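2023-07-16

Man charged in theft of copper cable from Pometo rail yard

Police in Pometo have charged a 41-year-old man with stealing 300 feet of copper signal cable from a fenced storage area at the Salian freight yard.

Manikandan Rai was arrested at his home on Gendar Road and faces one count of grand theft and one of criminal trespass. He entered a plea of not guilty and was released on a $1000 bond.

According to the charging document, the cable was cut into short lengths and sold in 2 transactions to a scrap dealer, who paid a total of $1669. State law requires dealers to record a seller's ID and license plate – both entries led investigators to Rai, Detective Roy Whitlock said.

Whitlock said the outer jacket of the cable carries a printed lot code at regular intervals. Pieces held by the dealer matched the code on the reel left in the yard.
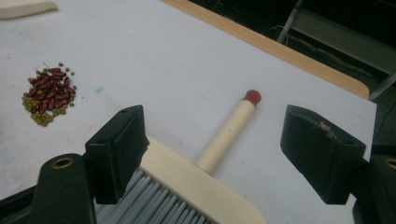
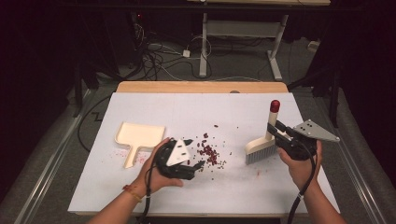
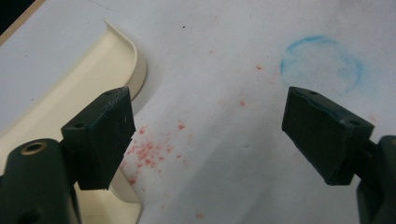
Yard manager Hema Pillai told police the cable was spare stock and was not connected to any working signal. Train service was not affected. The gate lock has been replaced, and the remaining reels were moved indoors.

Defense attorney Venkatesh Suvarna said his client had bought the cable from a third party and had a receipt – a claim the prosecution disputes. Judge Shobha Iyer set the trial for December.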